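Sengar opens orders for hand-held gripper kit

Sengar has opened orders for a paired hand-held gripper kit aimed at labs and small integrators that record manual handling tasks for training robot arms. The kit is sold through Goltden, which will handle shipping and repairs from its Plilldale warehouse. First units leave in March.

Each kit holds 2 grippers, one for each hand, with cables, spare finger pads and a license for the recording software. The operator holds the units and performs the task directly, with no arm in the loop. Jaw opening and hand position are logged together at 100 samples per second, and the files can be replayed on any arm fitted with the matching end tool. Sengar sells that tool separately.

Each gripper weighs 513 grams without its cable. The company says it removed weight from the rear of the housing after trial users reported wrist fatigue in longer sessions. Jaw pads are held by screws and can be changed at the bench. The units are wired only. A battery version was tested and dropped over the added mass.

Prultance, a contract packing firm, has had a kit on trial since the fall. Its task list concentrates on soft goods, which suction tools handle poorly: folded cloth, padded covers and fabric-wrapped items that have to be lifted from or set into light plastic containers. Most of these tasks need both hands, with the grippers pressing in from opposite sides so that the item keeps its shape.

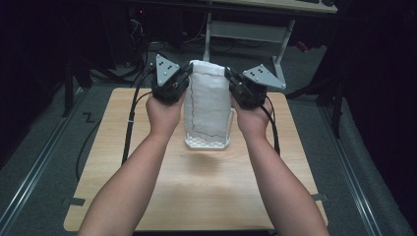
Pressing force is the main limit of the current version. The grippers log jaw position but have no force sensing, so a firm squeeze and a light one on the same soft item can produce nearly the same record. Prultance has asked for a pad with a pressure sensor. Sengar lists one as planned, without a date.

Cable routing was the other complaint from the trial. Both leads exit toward the operator and need to be tied back for work that crosses the table. The production kit ships with longer leads and a set of ties.

Setup takes about 33 minutes the first time, most of it calibration. After that the pair needs a short check whenever it is unplugged. Goltden offers a remote setup session at extra cost, and its support desk is staffed from Monday. Pricing is by quote.

Related items
Goltden adds repair bench at Plilldale warehouse
Sengar updates recording software, drops old file format
Soft goods handling: suction cups or jaws?
Prultance to extend second packing line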